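**Gollska gives the office drinks shelf three lanes and a little dignity**

June – Gollska, maker of modest objects for shared kitchens, today announced the Lollov, a white can rack with clear dividers and three lanes. It is meant for people who have opened an office fridge, looked in, and gone back to their desks thirsty.

The Lollov went through 90 trial offices before release. Staff at those offices filed 2,419 comments, of which 1,630 concerned other people.

"We asked what was wrong with the drinks shelf and got a great many names," said Shirin Rezaei, head of product at Gollska. "You can't fix the names. You can put a divider between the colas and everything else."

Each lane takes one kind of drink, front to back. The rack sits on a table or counter and wipes clean with a damp cloth. Refilling is a matter of one basket and whoever lost the argument.

"I was against it," said Jozefína Doležal, office manager at Evance, an early customer. "Then I found my own drink two mornings running – I've ordered four more."

## On the table

Black cans left, blue cans in the middle, green Chilsung on the right.

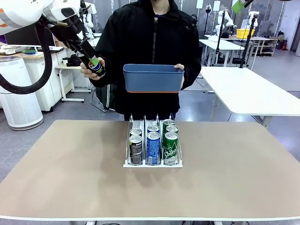

## Availability

The Lollov ships in June, in packs of one or four. Press samples are limited to 100 and come without drinks. Requests go to Svatopluk Hudec in the Gollska press office, before lunch if possible.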